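Refrigerator placement

Print this page | E-mail this article

Refrigerator placement is the part of kitchen planning that deals with where a refrigerator stands, how much room is left around it, and how its door opens into the room. It affects energy use, noise and the ease of cooking.

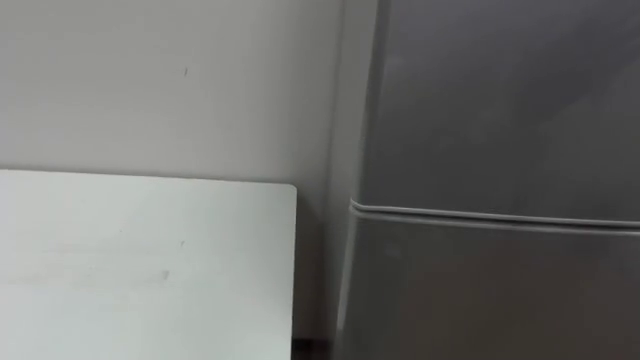 History

Early iceboxes were often kept on a porch or in a back hall, where a delivery could be made without crossing the house and meltwater could be drained outside. When electric models came into common use, the cold cabinet moved into the kitchen, usually to whichever wall had an outlet. Built-in layouts later gave it a fixed bay at the end of a counter run.

Clearance

A refrigerator gives off the heat it takes out of the food compartment. Older models did this through coils on the back, while many newer ones release heat through the sides or at the base. The maker's manual gives the gap needed for each model. Where the air cannot move, the compressor runs longer.

A side wall creates a second problem. Many doors must swing past 90 degrees before the drawers inside will slide out, so a cabinet pushed tight into a corner may open but be hard to clean. A filler strip between the wall and the cabinet is the usual remedy – the Restby kitchen line sells one 27 millimeters wide. Reversible hinges, found on many single-door models, are another.

Position in the work area

Planners generally place the refrigerator near the edge of the cooking area, so that a person fetching a drink does not cross the path between sink and stove. A landing surface close to the handle side is recommended for setting down groceries. Direct sun and the side of an oven are avoided.

Apartments

In small apartments the bay is often sized for one particular model. The Zendholm housing blocks were fitted with Backlund units, and tenants who replaced them with wider ones had to remove a cabinet. The later Nudon blocks used a deeper bay with a vent grille above it.

Reader comments (3)

Our bay was 20 mm too narrow for the new one. Measure at the floor and at the top, older walls lean.

Could you add something on fridges in garages? Mine stops running when it gets cold out there.

The filler strip is worth it. We lived with half a crisper drawer for years – got the door turned around in May as well and now it opens toward the counter.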